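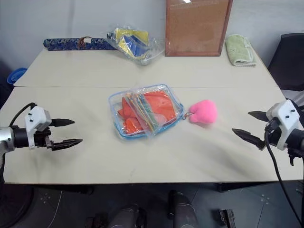 Conseils pratiques pour la démonstration de tâches ménagères par téléopération

Fiche de l'atelier Drunero - mise à jour du dimanche 4 janvier 2026

La présente fiche s'adresse aux opérateurs qui enregistrent des gestes domestiques à deux bras : saisir une trousse, plier une serviette, remettre un objet à sa place. Elle complète la notice du poste et ne la remplace pas.

Préparer le plan de travail

Dégager la zone située devant les deux bras et n'y laisser que l'objet de la tâche. Les autres articles de la série peuvent être rangés au fond, contre le mur, à condition que les pinces ne les touchent pas en fin de course.

Lorsque la table est faite de deux plateaux accolés, vérifier la jointure du doigt. Un léger décalage suffit à accrocher une pointe de pince ou l'ourlet d'un linge. Un chiffon microfibre à peine humide convient au nettoyage ; les produits lustrants sont à proscrire, car les pochettes en plastique y glissent trop facilement.

Contrôler les câbles

Amener chaque poignet à ses positions extrêmes avant le premier enregistrement. La boucle de câble doit rester souple et ne jamais passer entre les doigts de la pince.

Saisir une pochette souple

Une trousse transparente à fermeture se prend par un bord gansé, plus ferme que le reste. Approcher les doigts entrouverts, presque parallèles à la table, puis refermer lentement. Si la trousse contient des crayons ou des bâtonnets, les aligner de préférence dans le sens du déplacement.

Les pompons et autres porte-clés demandent une attention particulière. Les fibres se prennent dans les vis et entre les pointes. Saisir l'anneau, ou bien tenir la pochette d'une pince et écarter le pompon de l'autre.

Conduire la démonstration

Marquer un court arrêt avant chaque fermeture de pince. Une hésitation se conserve ; une collision impose de reprendre la prise depuis le début. Chaque enregistrement est limité à 60 secondes. Une série comprend 200 prises, entre lesquelles l'objet est déplacé et tourné à la main - jamais pendant que les bras sont actifs.

Le protocole retenu avec la société Endix prévoit 2000 prises pour l'ensemble des tâches de rangement. Les opérateurs sont invités à changer de poste toutes les 60 minutes.

Entretenir les pinces

Essuyer les doigts à sec en fin de série et retirer les peluches à la pince à épiler, poste hors tension. Resserrer les vis du boîtier sans forcer.

Toute anomalie est à consigner dans le cahier du poste, à l'attention d'Anil Kamath, responsable de l'atelier.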